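Intro Lab Skills, Handout 2: Pipettes, Racks and a Bench You Can Trust
Instructor: Halina Chmielewska
Bench help: Jaxon Lapointe
Revised 2018-06-08

Welcome back! Last session was safety and paperwork, and you were all very patient about it. Now we get to hold things. The micropipette is my favorite tool in the whole building, and by the end of this unit I hope it will be yours too. It's small and simple, and once your hand learns it you can do lovely, careful work with it for years.

1. Before you touch anything

Wipe the bench, let it dry, and lay out what you need in the order you'll use it. If you're right-handed, tips go on the right, tubes in the middle, waste on the left. Left-handers, flip it. Please don't copy your neighbor's layout if it makes you reach across your own tubes.

Label tubes on the side as well as on the cap. Caps get swapped (I have done it, Jaxon has done it, you will do it), and a label on the side saves the afternoon.

2. Where the pipette lives

A pipette has two places to be: in your hand or hanging on its stand. Lying on the bench is not a third one! When there is liquid in the tip and you set the pipette down flat, that liquid can run back up into the shaft, and then we have a cleaning job. Hanging upright also keeps the end of the shaft off whatever was last spilled on the counter.

Hook it over the bar so that it hangs straight, with the plunger button up top where your thumb will find it. Give it a small tug before you let go. Take the used tip off first, always. Then look at what is underneath. A rack pushed in close to the stand is handy, but tall capped tubes can end up right below the shaft, so slide the rack out a little before you lift the pipette off or hang it back up.
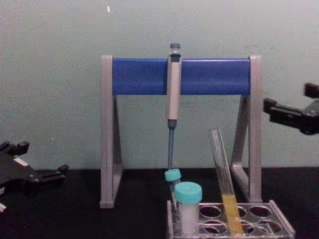

3. Racks and tubes

Metal racks are heavy and they stay put, which I love. Check that your tube suits the hole before you trust it. A narrow tube in a wide hole leans, and a leaning tube is hard to pipette from.

Fill the rack from one end and leave the rest open. You'll want the free holes when you start moving tubes along as you finish them. Clem Ormsby, who taught this course before me, moved every finished tube over by one row, and I still do it that way — you can get called to the phone and come back knowing exactly where you were.

Open one tube at a time. Screw caps go down on a clean wipe with the inside facing up.

4. Setting the volume

We'll start at 300 microliters and stay there until it feels dull. Then we move to 800. Read the display from top to bottom, and say the number out loud to your partner. Never turn past the limits printed on the pipette. If the dial feels stiff, stop and call one of us over.

5. Practice for this session

a. Put on a fresh tip and press to the first stop.
b. Lower the tip just under the surface of the water and release slowly. Slowly!
c. Wait one second, then lift out along the wall of the tube.
d. Dispense onto the weighing dish, press to the second stop, and write down the mass.
e. Repeat until you have 40 readings at 300 microliters. Swap with your partner halfway if your thumb gets tired.

Water makes this easy to check: 300 microliters should weigh very close to 0.3 grams. Plot your readings in order and look for drift. Most people get steadier after the first dozen or so, and it's a real pleasure to watch the line settle down.

6. Cleaning up

Tips in the tip bin, caps back on their own tubes, pipette back on the bar, bench wiped. Bring your plot next time, along with any questions about section 4.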